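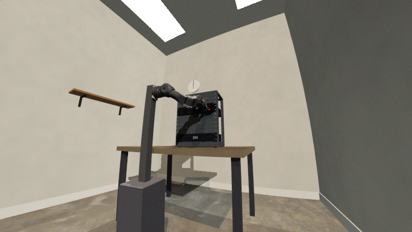 # How to make a headphone walk without falling for the gear talk

Every guide to audio walks I've read starts with a shopping list. Binaural microphones, a location app with a monthly fee, a sound designer called in at the last minute. I made Mircombe, a half-hour walk behind a closed-down cannery, with a borrowed recorder and a script that went through far too many drafts. I'm suspicious of any method that costs more than the performer does.

## 1. Write it standing up

Go to the place with a notebook and say the lines out loud while you walk. If you write at a desk you'll end up with sentences nobody can follow while crossing a road. My first script was 2,677 words. For 30 minutes of walking that's a crush, whatever the word-count calculators tell you, and I cut it hard.

Leave silence in. I'd like two full minutes of it somewhere past the halfway mark. Funders get nervous about this. Let them.

## 2. Fix the route before you fix the story

Choose a path with one starting point and one finish, and as few crossings as you can manage. Loops are tidy on paper, but people bump into the next listener coming the other way and the mood goes.

Mine came out at 900 metres. You may read that listeners will happily do three or four kilometres. Ask whoever wrote that how many of their listeners had a bad knee, or a pram.

Walk it at the time of day you plan to run it. I tested in the morning and opened at 5 pm, which is when the delivery trucks come through.

## 3. Record one voice, close

A wardrobe full of coats is still a good studio. Sit 20 centimetres or so back from the microphone, a little off to one side, and read as if to one person. Henrike Oltmanns recorded ours and made me do the opening again until I stopped sounding like a museum.

Be wary of “immersive” as a selling point – most of the effects I've heard could be swapped for a pair of footsteps and a door. Try the scene with the voice alone. If it's dull, fix the writing.

## 4. Decide how people will hear it

There are two sensible choices:

- **A plain file they download at home.** Cheap, and it works with no reception. You lose control of when they press play.
- **Players you hand out.** More work and a deposit to manage, but everyone starts in the right spot at the right volume.

I don't recommend location triggers for a short walk. Ours fired a whole street early under the trees, so the ghost of the foreman turned up beside a bus shelter. We dropped them before opening.

## 5. Test it on someone who owes you nothing

Friends will say it's lovely. Elfriede Reinholz took the headphones off at the footbridge and told me she'd stopped listening at the second poem. She was right and the poem's gone.

Follow your tester at a distance and mark on a map where they slow down, look back or check the phone. I trust those marks more than the feedback form – people are polite on paper.

## 6. Run it small

Book one listener every ten minutes and put someone at the start who knows the route. Print the directions as well, in large type. Keep spare batteries, and wipe the headphones between goes.

If it rains, decide an hour ahead and ring everyone. We opened in December and I'd still choose a drier spot for the finish.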